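Castau opens its October season to the terminally untidy
2024-06-03

Castau, the company that has spent the past decade persuading people to throw things away, is launching a course for those who would rather keep them.

The Long Clear-Out begins in October and runs over 30 evenings, all of them online. It is meant for households that have already bought the storage boxes, and have since had to find somewhere to store the boxes. There are 300 places. Bookings open today.

"We used to tell people to start with the sock drawer," said Lucimara Holanda, who founded Castau. "They did the sock drawer. Then they wrote to us, very proud, with a photo of the sock drawer, and behind it you could see the rest of the house."

The new course leaves socks alone until well past the halfway mark. It opens with the kitchen worktop, which Castau's tutors regard as the place where post, keys and good intentions go to lie down. Participants choose one flat surface and keep it clear for a week. Those who manage it may move on to a second. Those who don't are put in a group with Umesh Pal, senior tutor, whose own dining table was last seen in full at a christening.

"I am not there to inspire anyone," said Pal. "I'm there so they feel better."

Later evenings deal with cables, instruction manuals, paint tins with an inch left in them, and the bag of other bags. Two sessions are given over to inherited china. Cremilda Bittencourt will lead both, having inherited three dinner services and a gravy boat shaped like a swan. She has asked that nobody send her another.

Castau has also dropped its points system, under which members earned a badge for every sack taken to the tip. Several members were found to be buying things in order to get rid of them.
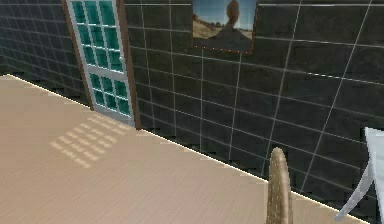 A wooden tabletop against a dark tiled wall, as seen in a computer-generated view.

Course notes come as a printed workbook, produced by Fontes and designed by Jannik Meinecke. It has been kept to a single slim volume after early readers of the draft, a ring binder with dividers, reported that they had nowhere to put it.

Places cost the same whether one person signs up or a whole household does, though Castau advises couples to agree beforehand who owns the exercise bike.

Booking details are on the Castau website. Press enquiries should go to Dirceu Magalhães at the Castau press office – by email, please, as the desk phone is under something.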